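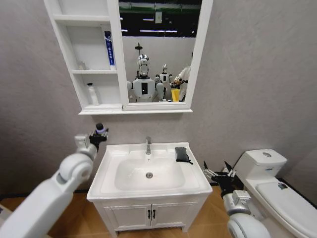 Review: Pavura washroom service robot (Motix)
Facilities Operations, 2021-07-22

Motix supplied the Pavura for evaluation at the Kastau office building, where washrooms are serviced by a team led by Maritza Quispe. The unit was assessed on basins, toilets and mirror cabinets over 200 hours of operation.

Basin wiping was satisfactory. The rim and bowl were cleaned to the required standard, although the area behind the faucet often needed a second pass by hand. Items on open shelves must be moved by staff beforehand. Toilet lids and tanks were done well, floors less so.

The effect on working practice was considerable. Attendants spent less time bending over fixtures and more time inspecting, restocking and responding to calls. Two found the change welcome. Hamish Kereama reported that waiting for the unit to finish disrupted his rounds, and the schedule was revised accordingly. Each attendant received 4 hours of training, which the team considered too short.

Noise was acceptable. Battery changes took longer than the manual states, and the spare parts list is incomplete.

The Pavura is recommended for daytime use with an attendant present. Staffing levels will remain unchanged through October, when Natnael Degefa will review the revised rounds with the team.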